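Nodow Laundry Kit, two-arm
Trostton / Household / Chore kits
In stock. Ships from Trostton. Arms sold as a pair, base seperate.

Short version: it handles clothes at a front loader. Basket to drum, drum to basket. Not fast. Read the whole page before you order, please, we get returns from people who didn't.

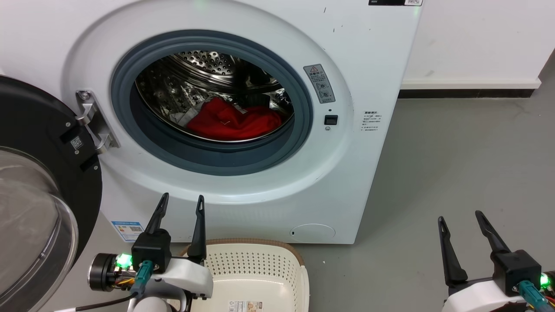

Front loader, basket on the floor, two grippers. 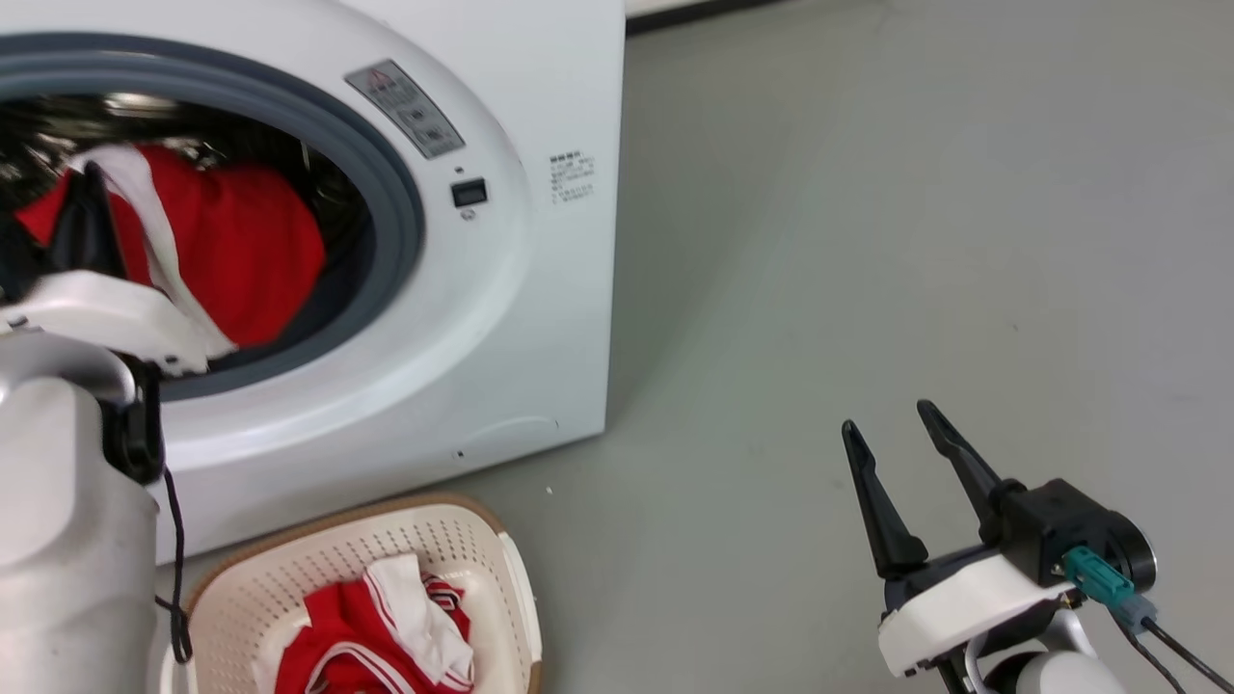

What it can do today
Small mixed loads. T-shirts, shorts, socks, light pants. Picks up one thing or a clump, whichever it gets hold of first. Clumps are fine going in, less fine coming out.
Gets a stuck sock off the rubber most of the time. Give it a second try before you step in.

What it can't
Fitted sheets. Duvet covers. Anything that knots itself around other things.
Bras, anything with hooks.
Reading care labels. Sort the load yourself.
Checking pockets. You will wash a pen.
Top loaders. Reach is wrong, don't ask, we are looking at it.
Measuring detergent. Pods only, and you put them in.

So can a machine do the laundry yet? Part of it. The carrying and stuffing, slowly, with someone in the house. Folding is a different product and we don't sell one. Cameron Whitcombe runs our test bench and puts it like this: "I'd leave it alone with gym clothes. I wouldn't leave it alone with a wool sweater." Fair enough.

In the box
Left arm, right arm, both with gripper and wrist
5 spare finger pairs (long, tapered)
Cable set
Zariņš controller, with power brick
Quick card, one side. Full manual is a download

Not in the box
Base or stand. The Cerkance base fits without an adapter. Others need one, see Accessories.
Basket. Use a rigid one. Soft bags fold up on themselves and the gripper ends up holding the bag.

Setting up
Basket right up against the washer, where both arms can get to it. Door all the way open. Clear floor, no rugs.
Run the reach check first. If it stops short of the back of the drum, move the base closer and run it again.
Teach the door position once per washer. Do it over if you move anything.
Keep kids and pets out of the room while its running. Same for you, unless you have the stop button in hand.

Care
Wipe the fingers with a dry cloth. Lint gets in the slots, pick it out. Check the cables for rubbing after over 400 loads, sooner if they hang near the door.
Don't hose anything down.

Warranty
2 years on arms and controller. Fingers are a wear part, not covered.

Common questions
Does it press start? No. You do.
Does it work with a dryer? Front-opening ones, yes, teach it as a second washer. Let the load cool first.
Can I get one arm? Not with this kit. It needs the other one to hold things out of the way.
When is the next software update? February. Mostly better grip on towels, which right now it drops.

Questions before ordering, use the form. Put your washer model in or we just have to write back and ask.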